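Listening to the Ducts: Othmane Nasr on Quiet Ventilation

Othmane Nasr has spent most of his working life on air that moves too fast. He runs the acoustics side of Hopkin, a small building services practice, and his current job is the refit of a three-floor office building in Ronditz, where the tenants had complained of a hum for as long as anyone could remember.

"People describe it as a hum, but when you measure it there are usually two or three sources," he said. "One is the fan. One is a damper somewhere that is nearly closed. The third is often a grille that was chosen from a catalog by its color."

The fan is seldom the first thing he looks at. Fan noise is well documented, the manufacturer supplies a spectrum, and a silencer of the right length will deal with most of it. Dampers are harder. A balancing damper throttled down to a narrow slot produces a broad hiss, and if it sits close to the outlet there is no length of duct left to absorb the sound.

"On the second floor in Ronditz we had a branch handling 900 cubic meters an hour that was meant to carry half of that," Nasr said. "Someone had corrected it at the last damper before the room. The airflow in the room was right. The noise was terrible."

His correction was to move the pressure drop upstream. The main damper for the floor, near the riser, was partly closed, and the dampers near the rooms were opened up again. This took four visits, mostly in the evening, when the building was empty enough to take readings. The fan speed was then reduced until the branch furthest from the plant room was just getting its design flow.

Asked whether that could not have been done when the building was commissioned, he was cautious. "It was commissioned in September, with the windows open and half the ceiling missing. I have done it that way myself. You balance what is in front of you."

Lined duct is a subject he returns to several times. He uses it in short lengths after bends, and avoids it where it cannot be reached for cleaning. Flexible duct he tolerates up to a meter or so, pulled straight. "If it sags, you have made a second damper and you cannot adjust it."

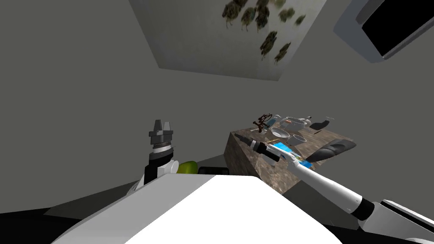 The grilles were replaced last. The old ones had fixed blades set at a steep angle, and the air leaving them whistled at anything above a low speed. Nasr had four models tested on a bench before choosing one with a larger free area and blades that can be turned by hand. The order came to 219 pieces, including spares.

He does not expect the building to be silent, and would not want it to be. In open offices a steady, low background sound covers conversation two desks away. "Take it all out and the next complaint is about the man on the telephone," he said.

The top floor is still to be rebalanced. Work starts there on Monday, after six in the evening – the tenant has asked for the ladders to be gone by morning.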